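Workshop > Courses > Green Woodworking > FAQ

Your questions about the spoon and stool weeks

2023-06-03
By Benedita Bettencourt

We've had a wonderful pile of emails since the summer dates went up, and a lot of you are asking the same things, so I've gathered the answers on one page. If yours isn't covered, write to me and I'll add it!

I've never held an axe. Can I still come?

Yes, please do! More than half of the people on last year's spoon week had never carved anything. Liviu Mocanu spends the whole first morning on grips and safe cuts, and you won't touch the big axe until he's happy with your knife work. The stool week goes faster, so for that one I'd like you to have made at least a spoon or two first (wonky ones count).

What is green wood, exactly?

Wood that still has its sap in it. It cuts so much more easily than the dry boards from a lumberyard, and the long curls that come off a sharp drawknife are half the fun. We mostly use birch and cherry for spoons, and ash for stool legs.

How many people are in a group?

Ten is the most we take. We have 10 shaving horses and I don't want anyone standing in line for one.

What does it cost?

The spoon days are $132 each. The full stool week is $938, which covers all your wood, the seat cord and lunch every day. You can pay in two parts, with the second due when you arrive.

Can I use my own tools?

Of course, and people love comparing them. Bring them sharp, or bring them early and sharpen with us on the first evening. Simão Antunes brings his strops and a frightening number of slipstones, and he'll happily look at any old blade you found at a yard sale. We also have loan sets of the Louro straight knife and hook knife, including a few left-handed ones.

Is there somewhere to eat?

Lunch is soup, bread and salad at the long bench, outdoors if the weather plays along. Tell us about allergies when you book. There are also a few shops a short drive away in Drellport if you'd like something else.

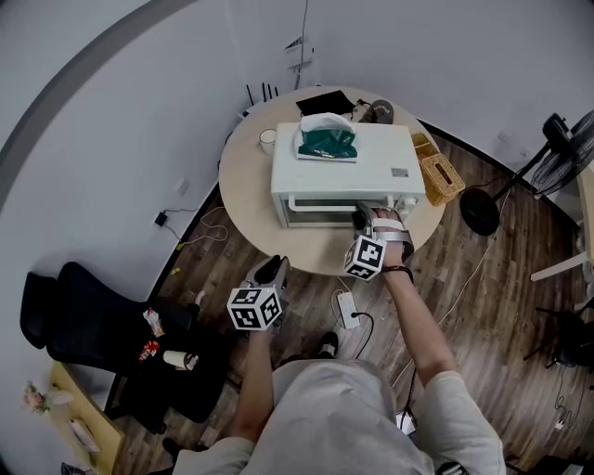
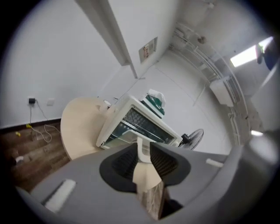
Where do people stay?

Most camp in the field behind the timber shed, and there's no extra charge for that. If you'd like a real bed, the Votine guesthouse is a pleasant walk down the hill, but it fills up early in July.

Will my stool be finished by Friday?

The frame, yes. We dry the rungs in advance in a warm box and leave the legs a bit damp, so the legs shrink tight onto the rungs over the next few weeks. It's an old trick and I still get excited when a joint locks up with no glue at all! Weaving the seat takes most people a full day. If you run short, you go home with your cord and Conceição Sequeira's pattern sheet.

What finish do you put on the spoons?

Raw linseed or walnut oil, once the spoon is properly dry. Walnut isn't right for anyone with a nut allergy, so check who'll be eating with it. Give the oil plenty of time to cure before the spoon goes in your oatmeal.

What if I have to cancel?

Let us know 27 days or more ahead and you get everything back. After that we'll try to fill your place from the waiting list, and if someone takes it you get a full refund then too.

Can my teenager come?

From 14 up, with an adult in the same group. We had a mother and daughter on the stool week last time who made a matching pair, and I'd love to see more of that. For younger children, ask me about the whittling afternoons.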